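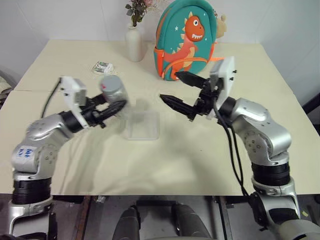

Melholm Cotton Table Cover

Item 751
Made by Zurell for Flolia
Sold singly. Clips and weights are sold separately.

The Melholm is a plain woven cotton cover for work tables, dining tables and sideboards. It has no print, no border and no coating. We have carried it since our first catalog and the cloth has changed very little. The hem was widened last year after customers told us the old one curled in the dryer.

It is a medium-weight cloth. It drapes over a table edge without standing out stiffly, and it is light enough for one person to put on and take off. It is opaque in every color except white, where a dark tabletop may show through slightly. If you have a dark table and want the white, use a pad or an old sheet underneath.

Colors: white, oat, slate, moss. Moss is available in the medium and large sizes only.

Sizes

Small fits a card table or a square cafe table.
Medium fits a standard dining table for four.
Large fits a dining table for six, or a banquet table with a short drop.
Extra long is cut to order and can't be returned.

All sizes are given before washing. Expect the cloth to lose up to two inches in length over the first few washes, and a little less in width. If your table falls between sizes, order the larger one. The full measurement chart is printed on the order form, and we can mail a copy if yours has gone missing.

For a round table, measure across the widest point and add the drop you want on both sides. The Melholm is only made square or rectangular, so the corners will hang lower than the rest. Some people like this and some don't. If you want an even drop on a round table, look at the Neagu round cover.

Care

Wash before first use. The new cloth has sizing in it from the mill and will feel papery until that has gone. Use warm water and ordinary detergent. Wash slate and moss by themselves the first time, as both colors let go of some dye.

Don't use fabric softener if you want the cloth to soak up spills. Softener leaves a film on cotton and water will bead on it for a while before sinking in. A cover that has already been treated will usually recover after several washes without it.

Tumble dry on low and take it out while slightly damp, or hang it over a line folded once. Clothespins leave marks at the hem. These come out with an iron.

Ironing is up to you. This is untreated cotton and it creases. Pressed damp with a hot iron, it will lie flat and stay fairly smooth until the next time it is folded. Most of the people who write to us say they stopped ironing it after the first month. Rolling the cover onto a cardboard tube for storage keeps out the sharp fold lines, and any fabric store will give you an empty tube if you ask.

Stains: rinse in cold water as soon as you can. For grease, rub in a little dish soap, wait a few minutes, and wash as usual. For candle wax, let it harden, scrape off what you can with a dull knife, then press what is left between paper towels with a warm iron. Check that a stain is gone before the cover goes in the dryer. Bleach can be used on white only. It will turn the oat patchy.

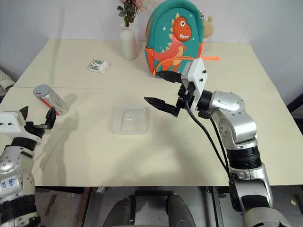

Flolia Home and Table, page 40

Melholm Cotton Table Cover, continued

Keeping it in place

Cotton will slide on a varnished or laminate top, especially a new one. There are a few ways to deal with this.

The simplest is a pad. Our felt pad is cut smaller than the cover on all sides so that it doesn't show, and it grips both surfaces. It also takes the knock out of plates and tools being set down. Trim it with household scissors. The edge won't fray.

Clips work on tables with a thin top. The Zurell spring clip opens wide enough for most folding tables but not for a thick butcher block. Put them on the long sides first and smooth the cloth toward the ends before adding the last pair. Clips left on for weeks can leave a dent in a softwood edge.

Hem weights are meant for outdoor use. They hang from the corners and keep the cloth from lifting in a light wind. They won't hold it in a strong one.

If your table has a leaf or is made up of two tables pushed together, use a pad across the join. The cloth alone will sink slightly at the gap, and a glass with a narrow foot can tip there.

Questions we get by mail

Can the cover be used as a drop cloth for painting? It will protect the table from drips, but thin paint soaks through. Put plastic or newspaper under it.

Can it be cut down? Yes. It is the same on both sides and straight to the grain. Leave enough for a double-turned hem, and wash it before you cut.

Is it safe under a sewing machine? It is, though the machine may creep on it. Set the machine on the bare pad and use the cover for the rest of the table.

Do the colors match the Melholm napkins? White and oat match. The slate napkins come from a different dye house and are a shade bluer. We hope to have that sorted out by April.
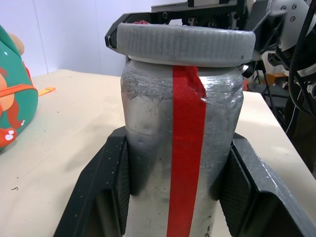
Can I get a replacement if one wears out at the fold? We don't treat wear as a fault, but we do sell seconds in the small and medium sizes when we have them. Seconds have a slub or a crooked hem and are otherwise the same cloth. Ask when you call in your order, as they aren't listed.

Ordering

Use item 751 and give the size and color. For extra long, write the finished length you need after washing and we will add the allowance. Cut-to-order covers take longer to ship than stock sizes.

Orders for stock sizes received by Sat 14 August will go out before the summer closing. Anything after that will ship when the workroom opens again.

Returns are accepted on unwashed stock sizes in the original wrapper. Send the packing slip back with the cover. We refund the price of the item and not the postage, except where we sent the wrong thing.

Related items: Melholm napkins, Neagu round cover, Flolia felt pad, Zurell spring clips, hem weights.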